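Foro Teclados y periféricos > Mantenimiento > Barra espaciadora que traquetea en placa compacta

griler_89
Compré de segunda mano un teclado mecánico compacto, carcasa verde salvia, teclas crema y acentos verdes en esquinas y bordes. Las alfanuméricas suenan bien. La barra espaciadora traquetea en el extremo derecho y vuelve más despacio que el resto. Estabilizadores atornillados a la placa, sin lubricar, según el vendedor. ¿Desmonto todo o se puede tratar desde arriba?

Clotilde Caron
Retira primero la barra y comprueba el alambre sobre una superficie plana (un cristal vale). Si una de las patas se levanta, está torcido, y la grasa solo tapará el ruido unas semanas. Se corrige con dos alicates de punta plana, en pasos muy pequeños.
Para extraer la barra, tira de los dos lados a la vez. Si levantas primero un extremo, doblas el alambre.

sternlow
Discrepo en parte. En las barras de color la causa más frecuente es la propia tecla alabeada. Apóyala boca abajo y mira si balancea. Si balancea, agua a 60 grados, 5 minutos, y a enfriar con peso encima. He recuperado así dos barras de PBT.

Clotilde Caron
Con PBT a 60 grados no mueves nada apreciable. Y si la tecla es ABS con doble inyección, yo no la metería en agua caliente sin saber antes el material. Primero el alambre, que se mide sin riesgo.

sternlow
Ya he dicho que lo he hecho dos veces. El alambre se mira también, no lo niego.

griler_89
Alambre medido: la pata derecha queda levantada. La tecla no balancea. Lo enderezo y pruebo antes de engrasar.

Chia-jung Su
Antes de cerrar, dos cosas más sobre la lentitud de retorno, que es un síntoma distinto del traqueteo:
1. El muelle. Una barra larga pesa bastante más que una tecla de una unidad y un muelle flojo la devuelve tarde. Cambia el interruptor por uno de otra tecla y compara.
2. El exceso de grasa en la carcasa del estabilizador. Si el anterior dueño puso algo, límpialo con alcohol isopropílico.
Para grasa uso la de Cheung, pincel del 0, capa fina en los extremos del alambre y nada en el vástago del interruptor.

homberg_taller
Añado el asunto de la superficie. Sobre madera directa la mesa resuena y parece que el teclado suena peor de lo que suena. Yo comparo siempre sobre el mismo tablero liso y claro, que además deja ver los tornillos cuando se caen. Diecisiete me cayeron en la alfombra en septiembre, encontré quince.

sternlow
Una esterilla hace lo mismo y no resbala.

homberg_taller
La esterilla amortigua, y entonces ya no comparas el ruido real.

griler_89
Actualizo, 04/10/2025. Alambre enderezado, sin grasa todavía: el traqueteo del lado derecho ha desaparecido. El retorno sigue lento. Cambié el interruptor con el de Bloq Mayús y mejora, luego era el muelle. Pido uno más duro y engraso cuando llegue. Dejo el conjunto montado con el interruptor provisional y la barra larga verde puesta. 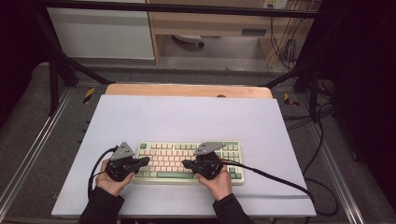
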